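Looking after your two-arm bench cell: your questions answered

Hello and welcome! If you have just taken over a Tunstall bench cell, or you've had one for ages and it has started to misbehave, this page should get you most of the way. It grew out of the questions that come in to the Brellbridge service desk, and I've kept the answers in the order people tend to ask them.
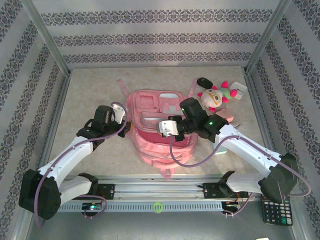
Sandra Cheetham
Service technician, Brellbridge
Page updated Feb 3, 2019

How often should I check the arm mountings?

Every 14 days if the cell runs daily, and always after it has been moved, even if it was only shuffled along the wall to let someone plug in a heater. Power the arms down, let them settle in the parked position, then take hold of the base (never the forearm, please!) and try to rock it. You shouldn't feel any play between the carriage and the rail. If you do, nip up the carriage bolts a little at a time, working from corner to corner, and try again. Then look at the rail itself. Crumbs of thread and grit love those long grooves, and a soft brush and a bit of patience will shift them.

My grippers have started to let go of small things. Is it the motor?

It might be, but I'd look at the fingers first. We see far more tired fingers than tired motors. Soft printed fingers pick up a shine on the inner faces, and once that happens a zipper pull will slip straight out of them, though a big fold of cloth may still hold perfectly well, so the fault seems to come and go. Wipe both faces with a lint-free cloth and a drop of plain soapy water, dry them, and close the gripper slowly with nothing in it. The two faces should meet evenly along their length. If they touch at the tips and gape lower down, loosen the finger screws, square them up and tighten again. 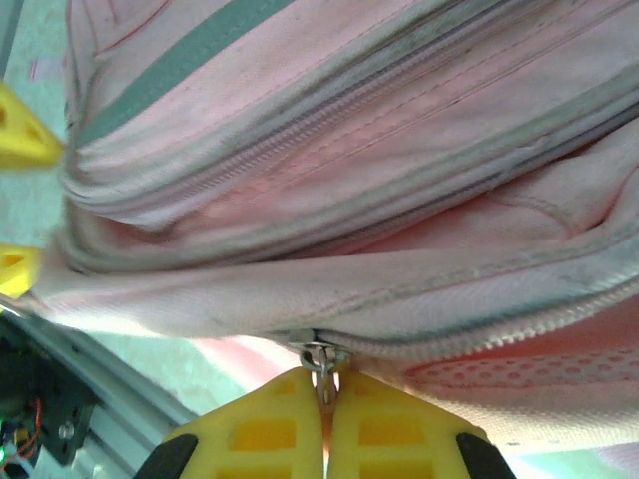

A pair that won't square up has usually taken a set and needs replacing. Change both fingers on that gripper together. I know it feels wasteful to throw out the good one, but a new finger against a worn one pulls to the side, and you'll be back at the bench with the same complaint before the month is out.

Can I print my own fingers?

You certainly can, and lots of our customers do. Ask the desk for the current file (the old one has the screw holes 2 mm too close together, sorry about that). Print them slowly, and clean out the little windows before fitting. Stray strings of plastic in there will stiffen the finger and spoil the grip on cloth. Keep a spare pair in the drawer, already trimmed, and you'll thank yourself.

Which test item should I use after a repair?

Something soft, with zippers, that you don't mind getting grubby. A rigid block tells you the arm reaches the right spot and very little else. Cloth sags and bunches and catches, and all the small faults come out. I like to do three things in order: pinch a raised edge and hold it, take hold of a zipper pull, and then have one arm steady the item while the other does the pulling. 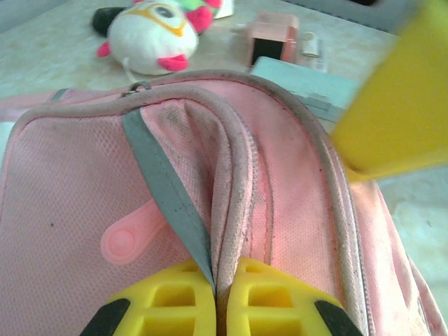
Watch the wrist view while you do it. If the pinch lands to the same side every time, the camera mount has probably been knocked and you should go through the mount check in the Prirnitz handbook before touching the arm calibration at all. If it lands left once and right the next time, I'd suspect the wrist joint, and that one is best brought to us.

How should the cables run?

Loosely! Most of the cable faults I see come from someone tidying up with the very best of intentions and a bag of zip ties. The camera cable has to have enough slack for the wrist to turn all the way over without tugging at the plug. 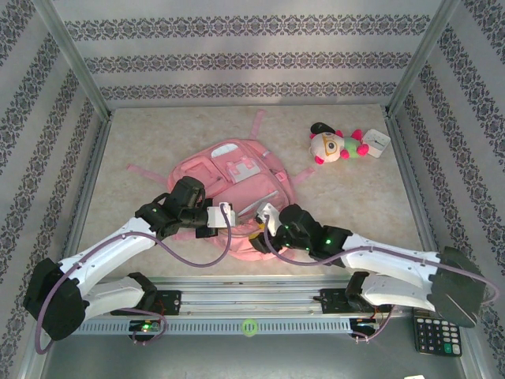
Slack at the elbow matters just as much as slack at the wrist. Fold the arm right up by hand with the power off, stretch it right out, and see whether the cable ever goes tight. On this cell the purple-grey cable drops from the camera mount, follows the white forearm and makes a loop out past the elbow, and that's a sensible way to run it. Tie it to the forearm if you must, but leave the loops alone.

What do replacement parts cost?

A camera cable is $14, and a full wrist assembly, fitted and calibrated by us, is $650. The Wasto cleaning kit is part number 209. Postage is extra outside the province.

Can I ring someone?

Of course. Have your serial number handy, and if you can, leave the cell just as it was when it went wrong.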